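News & Releases | Food and Community | For immediate release
4 min read

Zekero opens its Saturday breakfast swap to the whole neighbourhood

2025-04-06

Hello, Qianru Lei here from Zekero, and yes, I'm writing our press release myself again (the last one I wrote got picked up by two local newsletters, so I'm feeling pretty confident). We've got news and I've been sitting on it since March, which has been very hard for me!

Starting next month, our Saturday breakfast swap is open to anyone who lives in Hijazi or in the streets behind the rail line. Up until now you had to be a Zekero member, and you had to bring something to take something. Both of those rules are gone. Turn up between eight and eleven, have a look at what's on the shelves, take what your household will eat in the next week or so, and bring what you can when you can.

For anyone who hasn't heard of us, Zekero is a neighbourhood pantry. We started in the back half of the old Pevow shoe shop with one shelf and a kettle, and people swapped the things they'd bought and never got around to. Breakfast food took over very quickly. Everybody has a box of something the kids went off, or a jar of marmalade from an aunt, or four kilos of oats that looked like a bargain at the time. Last year we passed on 827 breakfast parcels, and 555 of those went to households with school-aged kids. I've had those two numbers stuck on my fridge for weeks.

So what's changing? First up, the hours. We used to shut at ten and people coming off night shift kept missing out, so the extra hour is for them. Then there's the parcel itself. You'll be able to choose your own cereal, spread and fruit now, where before we packed the bag for you and you got what you got. I know some of our regulars liked the surprise – there'll still be a few mystery bags by the door if that's your thing.

We're also adding a sit-down table. I'm really excited about this one, because the best part of the swap has always been the chatting, and up to now we've done all of it standing in a doorway with our arms full. There'll be toast, cereal, tea, and whatever fruit the grocer has sent over. It's free and you don't need to book, although if you're coming with a big group a quick message the night before would be lovely. We can seat 40 at a time if people are willing to squeeze up a bit. 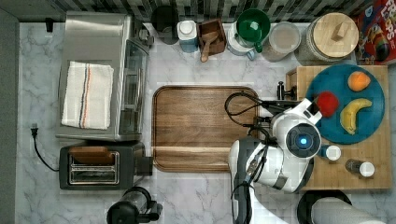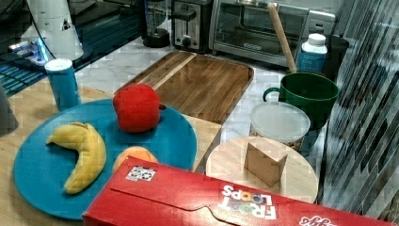 Tridero, our neighbours on the corner and the people paying for the milk this year, were keen to have a say in this release too. Danielle Okafor told me that the bakery had been sending its Friday leftovers to us for ages without anyone making a fuss, and that she would like it to stay that way, but that if I had to print something it should be that the raisin loaf goes first and people should get in early. She also said she'd love to see more families from the flats come down, as plenty of them walk straight past both our doors on the way to Saturday sport.

She's right about the raisin loaf.

A few bits and pieces on donations, since I get asked every week. We can take anything sealed and in date: cereal, oats, muesli, long-life milk, honey, jam, peanut butter, tea and coffee. Please don't bring home-made preserves for the shelves, as much as I'd love to take them home myself. Half-used packets aren't any good to us either. If you've got a spare toaster or kettle at home, send me a message before you carry it over, because we need to get the electrics tested and tagged first and our fellow only comes once a month.

We could also do with some more hands. At the moment 93 people are on the roster, which sounds like a lot until you get to the school holidays and most of them are at the beach. Shifts are two hours. You can sort shelves, wash up, or just sit at the table and make sure new people have someone to talk to.

Media are welcome at the first open Saturday. Come hungry and ask for me at the door – I'll be the one cutting up oranges. Interviews before then are fine too, any weekday after three.

Contact: Qianru Lei, Zekero, Hijazi

Comments (3)

marg_t
Good on you Qianru. Is there parking out the back or is it still the street only?

Devo
Night shift here, the extra hour makes a huge difference to me. Will be in for tea and toast.

Priya
Can we bring gluten free cereal or does it just sit there? We've got two unopened boxes my son won't touch.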